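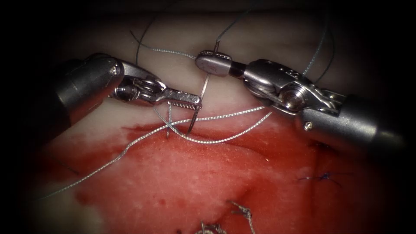 Orest Antoniuk
Workshop Editor

Most surface noise on a used LP is dust and skin oil in the groove. Some of it is groove wear, and no cleaning method will remove that. Tilt the record under a desk lamp before starting. Gray, matte grooves on an otherwise clean side usually mean wear. A record in that condition can still be cleaned to protect the stylus, but expect the crackle to stay.

Dry brushing comes first. Use a carbon fiber brush, set the platter turning, and hold the bristles across the grooves with no downward pressure. After several turns, sweep slowly toward the outer edge and lift. The Amberg brush we keep at the bench sheds a few fibers when new, so flick it against the handle before use.

For a wet wash, fill a clean bottle with 1,000 ml of distilled water and add two drops of plain, unscented dish detergent. Tap water leaves minerals behind when it dries. Skip rubbing alcohol if the collection includes 78s, as it attacks shellac.

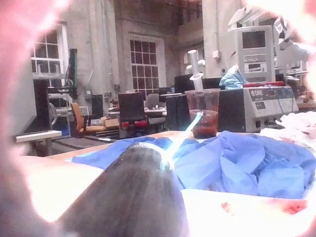
Keep the liquid off the label. A label guard that clamps over both sides is the easy way, and the Julier clamp fits a standard spindle hole. Work with a soft microfiber pad, following the grooves in both directions. Rinse with distilled water alone. Blot with a second cloth, then stand the record in a dish rack until fully dry. Do not use a hair dryer, even on low.

Kwabena Nyarko, who handles our tape and disc transfers, rinses twice on anything bought at a yard sale. Detergent left in the groove collects on the stylus as a white paste.

Clean the stylus itself from back to front only. Side-to-side strokes can bend the cantilever. Turn the amplifier volume down first.
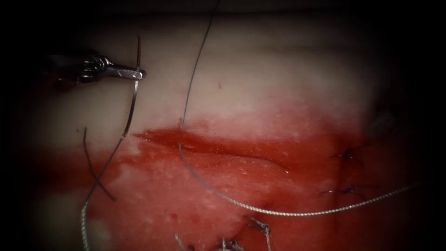 STORAGE

Shelve records upright, snug enough that they don't lean and loose enough that one slides out without pulling its neighbor. Allow 13 inches of clear height per shelf. Put dividers every couple of feet on long runs.

Replace paper inner sleeves with polyethylene or rice-paper types. Avoid soft PVC outer sleeves, which can haze the vinyl over time. Remove the shrink wrap from albums you play; it can tighten and warp the jacket. 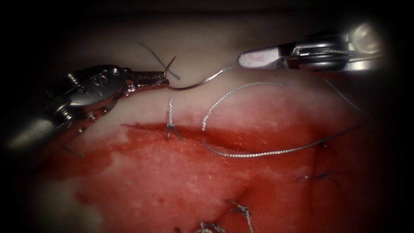 Needle driver and grasper over a tissue pad

Keep shelves off outside walls and away from heating vents. Attics and garages are unsuitable in most climates. If a jacket smells musty, store it apart from the rest and replace the inner sleeve before the record goes back in.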